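Work and Automation, Handout 4: The Canteen Kitchen at Greltau
Course given by Assunta Monti

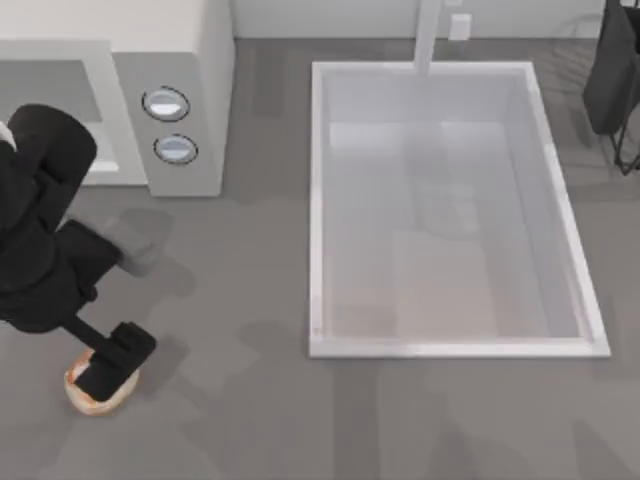
Last time we spoke about warehouses, where the tasks were already divided before any machine came. A kitchen is different. One person there does many small things in one hour, and most of them are not written in any job description.

Our case is the canteen of Greltau, which serves 321 employees at lunch. The management wanted to give the handling of bread and the loading of the sink to robot arms. The supplier, Humar, first tried the tasks in simulation, and only later spoke with the kitchen staff.

Adesuwa Bassey worked on the morning shift for many years. In her interview she makes a point I ask you to remember: when she picks up a roll, she also checks it. If it is too hard, she puts it aside for breadcrumbs. This checking was not in the list of tasks — it was inside the movement of her hand.

What changed for the staff after the trial began in June:

The first shift starts 60 minutes later, so two people lost their early bonus.
Nazareno Barbieri moved from preparation to supervision of the arms. His pay stayed the same. He says he is more tired in the eyes and less in the back.
The cooks now talk less during preparation, because they stand farther apart.

Please note that the word "supervision" hides a lot. Barbieri stops an arm, puts food back in its place, starts the arm again and writes a report. Is this a higher skill or a new kind of routine work? The two readings do not agree on this.

For the next meeting: read the interview with Bassey to the end, and bring one task from your own workplace which has a hidden check inside it. Half a page is enough.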